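Sortierplatz einrichten: Abschnitt 4, Unterlage und Behälter

30. Juni 2024
Von der Redaktion Lundora
Lesezeit: 3 Minuten

Dieser Abschnitt gilt für den Sortierplatz Lundora mit zwei Behältern und Papierunterlage. Die Tischplatte muss frei und trocken sein. Wer den Platz schon mit der Anleitung von Vametti aufgebaut hat, sollte die Schritte trotzdem durchgehen. Dort steht, das Papier liege nach dem Ausrollen »von selbst plan«. Bei uns tat es das kein einziges Mal.

4.1 Unterlage auflegen

1. Packpapier von der Rolle (Breite 1000 mm) abschneiden. Nachgemessen waren es bei unserer Rolle 956 mm. Vor dem Zuschnitt also messen und nicht dem Etikett glauben.
2. Bogen mit der Wölbung nach unten auflegen und von der Mitte nach außen glattstreichen.
3. Am Rand einen Streifen Tischplatte frei lassen. Bis zur Kante gezogenes Papier stößt man mit dem Ärmel hoch.
4. Ecken mit Klebeband von unten fixieren.

Hinweis: Kleine Flecken auf dem Papier stören beim Sortieren nicht. Die Empfehlung, den Bogen täglich zu wechseln, stammt vom Papierlieferanten. Wir wechseln bei Rissen und Wellen.

4.2 Behälter stellen

5. Die beiden Behälter an gegenüberliegende Seiten setzen, einen links, einen rechts. Sie müssen nicht auf gleicher Höhe stehen.
6. Zwei deutlich verschiedene Farben wählen. Das Demach-Set mit seinen »abgestuften Naturtönen« sieht im Katalog hübsch aus, am Tisch greift man daneben.
7. Deckel abnehmen und weglegen. Halb aufgelegte Deckel rutschen hinein.

Bewährt hat sich, Geschirr und Textilien von Anfang an zu trennen: Schalen in den linken Behälter, Tücher in den rechten. Einzelteile kommen erst auf das Papier und dann in den Behälter.

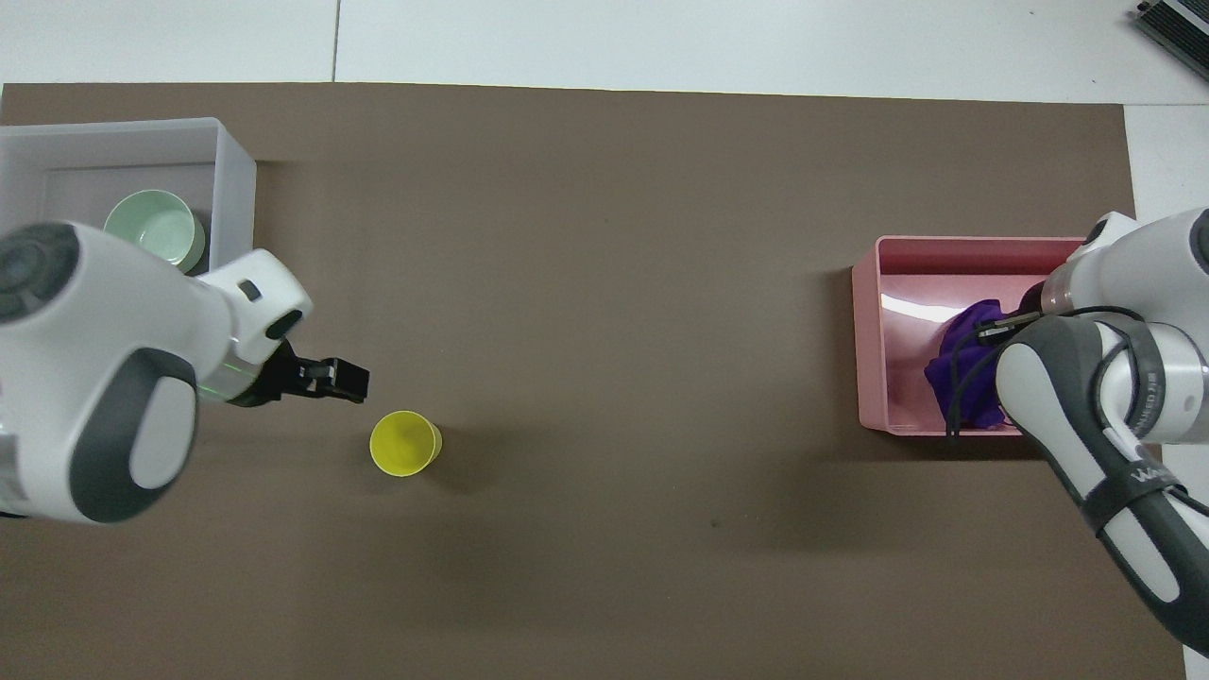 Die Mitte bleibt dabei der Platz für das, was gerade an der Reihe ist, etwa ein einzelner gelber Becher. Ob man wirklich nur ein Teil auf einmal hinstellen soll, darüber lässt sich streiten. Schneller wird es dadurch kaum, übersichtlicher schon.

4.3 Teile einlegen

8. Becher aufrecht auf das Papier stellen, Öffnung nach oben.
9. Schalen flach in den Behälter legen, nicht hochkant an die Wand lehnen.
10. Tücher dürfen zerknüllt hinein. Falten kostete uns im April bei einem Probelauf etwa 17 Minuten zusätzlich, und in der Kiste war danach nicht nennenswert mehr Platz.

Achtung: Behälter nicht am Rand über das Papier ziehen. Der Bogen reißt oder wandert mit. Zum Versetzen anheben.

Achtung: Glänzende Kunststoffwände spiegeln unter Deckenlicht. Blendet eine Innenwand, den Behälter etwas drehen. Die Mattfolie von Kerslake (Art. 59) haben wir ausprobiert. Sie löste sich in den Ecken, und wir können sie nicht empfehlen.

4.4 Kontrolle

11. Von oben auf den Platz schauen: Beide Öffnungen müssen frei zugänglich sein.
12. Liegt der Bogen noch flach, weiter mit Abschnitt 5. Wirft er Wellen, zurück zu Schritt 2.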